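Subject: Re: [pantry-list] Small cans, what do we do with the short ones

Hello all,
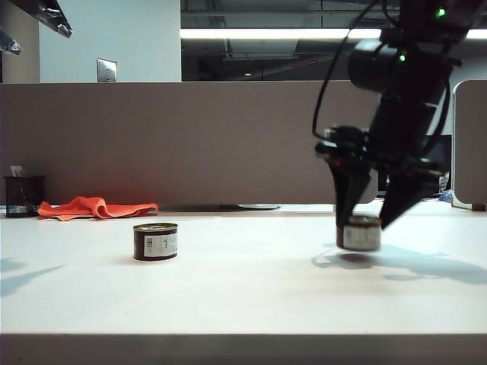 The short cans, maroon-brown with white label. Barcode shows on the left one.

Hammad Kazmi wrote:
> We have a full crate of the short squat cans from the Karner delivery
> and I don't know where they should go. If I put them on the deep shelf
> they disappear behind the tomatoes. Also the labels all look the same
> from two steps away. Does anyone at Drerton have a system for this?
> I would like to settle it before the September intake.
> Hammad

Hammad, thank you for the question. At Drerton we had the same trouble last winter, and I can tell you what we do now. It is not perfect.

We do not use the deep shelf for short cans any more. They go on the narrow shelf beside the door, two high and never three. The gold lid is flat enough for a second can to sit well on it, but the third one slides if a person bumps the shelf with a box. We lost a few this way and the dents were on the rim, so we had to throw them out.

For the labels, I turn every can so the barcode is to the left and the small print is to the right. It takes longer when you unpack, but later the scanner finds it quickly and you don't have to lift each can. I also write the month on the lid with a grease pencil. Ordinary marker rubs off on our lids, maybe yours are different.

One row on our narrow shelf holds 13 cans, and we stop at 20 rows. If there are more, they stay in the crate with the date on the side. Our last stock sheet had 1,817 items of all kinds, and the short cans were 512 of them, so you can see why I became a little strict about it.

A question from me also. The Shevchuk shelf dividers, are they still sold in the grey colour? I tried the Zumura ones and they are too tall for this size, the can hides behind the lip.

If you want our shelf plan I can send it to the list, but it is drawn by hand and my handwriting needs some patience.

Kind regards from Drerton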